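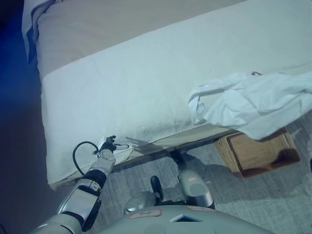
My bed as of this morning, white layer on, tan blanket at the top.

Towel-type sheet won't stay flat on a thick mattress – wash it again, return it, or live with it?

Posted in Bedding & Laundry by Pralside

Hi everybody, I hope this is the right section, I usually only read the gardening threads. In February I finally replaced my old flat cotton sheets with a terry one, the kind with a nap like a bath towel, because my bedroom is cold and I like something soft that doesn't feel like ice when I climb in. I love how it feels! What I don't love is that by morning it has crept up from the foot and there's a ridge right where my knees go. The mattress has a rounded, padded edge and I suspect the sheet just slides off that curve, but I'm no expert.

I've been putting a second white cloth on top of it on my side, partly to save the sheet from wear and partly out of habit (my mother always did it), and that one ends up in a bunch by the edge and hangs down toward the carpet. My tan blanket behaves perfectly, lies flat as a pancake, never a complaint.

Also, I keep a shallow wooden tray on the floor next to the bed for slippers and my book, and it catches a lot of white fluff. Is that the sheet shedding? I've washed it 6 times now, always warm, with regular softener. Should it still be doing that? I don't mind buying something to fix all this, but I'd like to hear from people with the same kind of sheet first. Thank you for reading all this, I do go on.

Reply from Trellar

Welcome over from the gardening side! I've slept on terry sheets for years and wouldn't go back, so please don't return it yet.

First thing, leave out the softener. It coats the loops and makes them slick, and I think that's half of your creeping problem. Wash it once with plain detergent and no softener, then dry it on low until it's completely dry, and clean the lint screen halfway through. You'll be amazed what comes off. New terry does shed, and mine took a good many washes before it settled down, so I wouldn't worry about the fluff in your tray just yet. If it's still coming off in clumps this summer, then yes, I'd say it's a poor weave.

Second, measure your mattress from the bottom seam to the top of the padding, and then look at the pocket depth on the sheet's package. Mine is a deep one and I need an 18 inch pocket. With a shallower one I used to wake up with a corner under my chin. If yours is too shallow, sheet straps that clip underneath will help (I paid 6 dollars for mine at the hardware store, of all places) but a sheet that fits is much nicer.

As for the extra cloth on top, I'd either tuck it all the way under the mattress on your side or skip it. Something loose on top of something fuzzy is always going to travel when you turn over. A longer one laid crosswise, so you can tuck both ends, stays put pretty well – my mother did that too, so maybe it's a generation of mothers.

Reply from Iwasaki

just get flat sheets and do hospital corners. I'm 83 and have made my bed that way every day, never had a ridge. Takes practice

Reply from Cestatau

Agree on the softener. One thing I'd add is that you can give the sheet a soak before the next wash, 30 minutes in cool water with a cup of white vinegar, which helps get the old softener out of the loops. Rinse well and don't use bleach in the same load. My guest room sheet had gone all flat and slippery and it came back quite fluffy after two rounds of this.

For the tray, a scrap of felt cut to fit the bottom makes the lint easy to lift out and shake off outdoors. I have one by the back door for boots and it gets its shake every Sunday, along with the bath mat.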